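Collmont Open Day

From the Hululis pages, a reader-edited guide to robotics events. This article needs more sources.

The Collmont Open Day is a yearly public demonstration of household and kitchen robotics, run by the Farkov laboratory at its Collmont site. Free entry, booked in advance. Mostly arms, mostly picking things up. Best known for its simulator sessions, in which visitors watch a rendered robot arm work at a rendered counter and then have a go themselves.

Background

Started as a February afternoon for local schools. One room, one screen, folding chairs. Moved to the summer after complaints about the car park icing over. The format has changed very little since: short talk, demonstration, hands-on turn, questions. Farkov supplies the staff and the building. The control software is Jaber, written in-house and also used for the lab's ordinary research work.

The 2022 event

Held on 4 August 2022. 174 visitors over the day, let in by groups of 8, each group getting 50 minutes. The programme ran late from the second group onwards and the last talk was cut short. Tea in the corridor. Two parts:

Simulator room. Robot arm shown on a large screen, running in Jaber. Kitchen counter with ordinary utensils plus joke-shop style clutter, which got a good reaction from the younger groups. Staff talked over the top while the arm went through its tasks.

Workshop tour. Walk round the benches, look at spare joints and grippers, no touching. Shorter than advertised, acording to several visitors.

Demonstration

The main task is pick and place. Arm comes down, two-fingered gripper closes on an object, object is held over the counter. Sounds dull. Isn't, once the counter is crowded, as the arm has to reach in without knocking its neighbours. 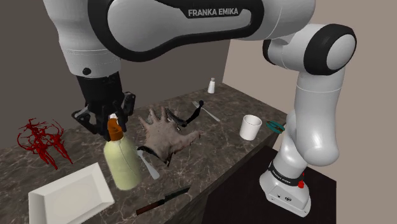 Why use a simulator for a public demonstration at all?

It lets visitors drive an arm badly without breaking anything or hurting anyone, and the whole task can be put back to the start at the press of a key.

Running costs are low too. A failed grasp costs nothing, and the room needs no safety fence. The drawback, raised by visitors most years, is that a simulated grip is tidier than a real one. Friction is guessed at. Soft or squashy things are the hardest to get right, bottles especially, and the Jaber notes admit that squeezing is handled very crudely.

Tasks in the set

Tasks are drawn from a list of 100, kept by the lab and added to each year. Some are single grasps, others ask for several objects to be moved in order. Common ones on open days:

Lift a bottle and hold it clear of the counter.
Put a utensil on a tray.
Move a cup without tipping it.
Pick out one named item from the clutter.

Visitors get the easier ones. Controls are a handheld pad, with a slower mode for small children. The slow mode proved popular with adults aswell.

Reception

Generally warm. Local write-ups liked the hands-on turns and the staff, who were said to be patient. Main grumbles: queues, poor signs from the bus stop, sound in the simulator room. A few parents felt the clutter was a bit gruesome for under-fives. Farkov has since put a line about it on the booking page.

See also

Robot arm
Pick and place
Jaber (software)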